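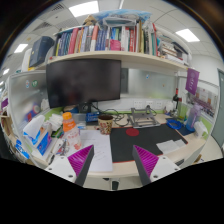 Shelf Use and Paper Records in Shared Offices
Student Project Report
Prepared by Beatriz Simões
Mar 12, 2024

1. Purpose

The project examined how office staff at Flallbridge keep and use printed reference material now that most records are also held in digital form. The work began in October with a review of earlier student reports on filing habits.

2. Method

Staff in 12 cubicles agreed to take part. Each participant completed a short survey and kept a log for two weeks, noting every occasion on which a book or binder was taken from a shelf. The log sheet asked for the title, the reason for use, and whether the same material was available on Vulix, the shared document system. One participant withdrew before the logs were collected, and those entries were removed.

3. Findings

The logs recorded 44 separate uses of printed material. Of these, 33 involved binders and the remainder involved books. Procedure binders were consulted most often, usually to check a form or a contact list. Several participants wrote that they kept a paper copy for marking changes by hand before updating the version on Vulix.

Survey answers on labeling varied widely. Some participants sorted binders by project and others by year. Those who had moved desks recently reported that they had kept the previous occupant's order and had difficulty finding items in it.

4. Limits of the Study

The logs depended on participants remembering to make an entry, and brief uses were probably missed. The period did not include the annual budget review, when demand for older binders is said to be higher.

5. Recommendations

Binder spines should carry the project name and year in the same position. Material unused for two years should be offered to the central file room before it is discarded. A second round of logs should be collected during the budget review.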